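Home Threads Explore Lists Sign in
Search posts Search
Last updated: November

Bhupendra Kandpal
Pricing a two-armed robot on a one-armed budget. A thread, with receipts.

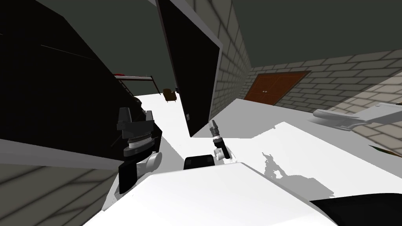 What should a small shop pay for first, the robot or the simulator time?
Simulator time, by a mile. You can cancel a simulator. A robot arrives on a pallet and looks at you.

2/ Background for anyone who wandered in. I do equipment planning at Ferstead. We fit out rooms for other people, and this year we'd like a machine to open doors and fetch things while we do the fitting. That was the whole wish list. It fit on a sticky note. The quote did not.

3/ We had 3 quotes. Kuleo sent a brochure with a sunrise on it. Mostska sent a spreadsheet with a hidden tab (we unhid it, of course we did). Tyagi sent a man, who drank our coffee and asked what the ceiling height was. Guess who we trusted.

4/ The number that started all the shouting was $3,619. That's the second gripper. Only the gripper. The arm it goes on is a separate line, and the cable between them is a separate line under that, and I have stopped scrolling down.

5/ "Do you need two?" asked finance. Fair question. One hand holds the door, the other carries the thing. You can do it with one hand and a doorstop. I wrote "doorstop" into the alternatives column and it is still, on paper, our best value for money.

6/ So before buying anything we're renting the simulated version and driving it around a pretend room with brick walls. Big black cabinet, wooden double door, a little brown chair off in the distance. It's nicer than our office.

7/ What I wanted out of the rental was one plain thing: how much room does this machine want around it? Brochures give you the footprint of the base. They're shy about the space you need once the arms are up and there's a cabinet next to one of them.

8/ Put that in your budget, by the way. Floor space is money. If the robot needs a wider aisle, you're paying to move shelving, and the shelving guy doesn't do it for exposure.

9/ Things that were missing from every first quote we got:
– shipping back for repair
– a spare set of finger pads
– somebody's wages while they learn the thing
– a charger for anywhere other than the one spot the charger lives
I asked each vendor. Each one said "oh, that's usually discussed later." I bet it is.

10/ Training wages are the big one. Our plan has over 90 hours in it for two people and I think that's on the cheerful side. The vendor's plan had an afternoon. With lunch.

11/ Someone in the replies is asking about leasing. We looked. Leasing from Kuleo is cheaper until month 4, and then there's a clause. I've read it several times and each time it's a slightly different clause.

12/ Service contracts: ask what "next day" means. At Mostska it means the next day somebody reads your email. Tyagi wrote theirs down in hours, on the quote, without being asked. I nearly framed it.

13/ Also ask who owns your simulator setup when the rental ends. We've put real evenings into ours, moving furniture that doesn't exist. I'd like to keep it. The first draft of the agreement had it being deleted along with our login.

14/ And please don't let anyone tell you the simulated run "proves" the purchase. Floors in there don't have grit on them. Doors don't swell in damp weather. I've got a repair allowance in the budget that I simply call "reality." Finance asked me to rename it. It's now "reality (misc.)."

15/ Where we've landed, for now: keep renting, buy the base and one arm from Tyagi, and leave a blank line for the second arm with the mounting already paid for. The mounting is the cheap part today and a horrible part later, going by everyone I've talked to who skipped it.

16/ Finance has approved the base, the arm and the mounting. They've also approved the doorstop, as a separate purchase, and it's been ordered.

17/ If you've bought one of these for a shop our size, tell me what your second-year costs looked like. I have a cell in the spreadsheet that just says "ask the internet" and it's due at 4 p.m.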